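The Cult of the Plain Canvas Pouch

It costs more than a sandwich, holds less than a pocket, and is supposed to put your life in order. I spent a month trying to believe it.
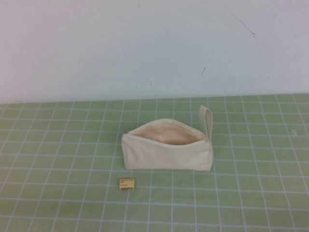 An off-white canvas pouch, unzipped, on a green gridded mat.

The woman at the Batholm shop told me the pouch would change how I leave the house. I had gone in for envelopes. By the time I got home I owned a zippered bag the color of oatmeal, and I had been handed a card explaining that the cotton was undyed and that I should "let it become mine."

Pouches are everywhere this year. Batholm sells them beside the register. Drastero, which used to make perfectly good binders, now has a whole wall of them in four lengths, and a subscription box called Flalline mails one out each season with a theme, the February theme being "quiet." You are meant to own several. One for pens, one for cords, one for the things that used to lie at the bottom of your bag and get found when you needed them.

I have doubts about the last part. The bottom of a bag is a filing system of a kind. I knew that my keys were down there and so was everything else. Once you add pouches, you have to remember which one. During my first week I missed a train while opening and closing zippers on the platform, looking for a ticket that was in my coat.

The sales pitch leans hard on the material. Canvas, we are told, is honest and ages well. Some of it does. I bought 2 pouches from Drastero and kept them both in daily use. The heavier one softened nicely and stood up to a leaking pen with only a blot at one corner. The lighter one went gray along the zipper by the second week and now looks like something you would use to polish a doorknob. Both were described on the tag in the same words.

Then there's the lining question. A lining hides the raw seams and keeps crumbs and pencil dust out of the corners, at least in theory. It also takes up room, and in a narrow pouch it likes to get caught in the zipper. Quansah, a small maker that sells mostly by mail, offers its long pouch lined or unlined for the same price. I tried both and would take the unlined one, which you can turn inside out over the sink and shake. The company's own leaflet recommends the lined version for "delicate tools." I don't own any delicate tools. I own a stapler.

Size is where most people go wrong, and the shops don't help. A long, thin pouch looks elegant on a desk and will take pencils, a short ruler, a pair of folding scissors. It won't take a phone charger without bulging in the middle. Flalline's website claims its longest model holds 37 pens, a figure I checked with whatever I could find in the kitchen drawer. It closed on 37. It wouldn't lie flat afterward, and getting one particular pen out meant emptying the lot onto the table.

That last complaint goes for nearly all of them. With the zipper along the top, you look down into a dark slot and feel around. Open it wide and the sides fold back in. The old tin pencil box had its faults (the noise, mainly) but you lifted the lid and saw everything you had.

So who should buy one? People who carry the same six things every day, and people who draw. I'd also say parents, on the grounds that canvas goes through the wash, though mine came out slightly shorter than it went in and the zipper has pulled a little ever since.

I kept one, the heavy Drastero. It has my pens in it and a tape measure. The gray one is under the sink, and the envelopes I went out for in the first place are still on the list.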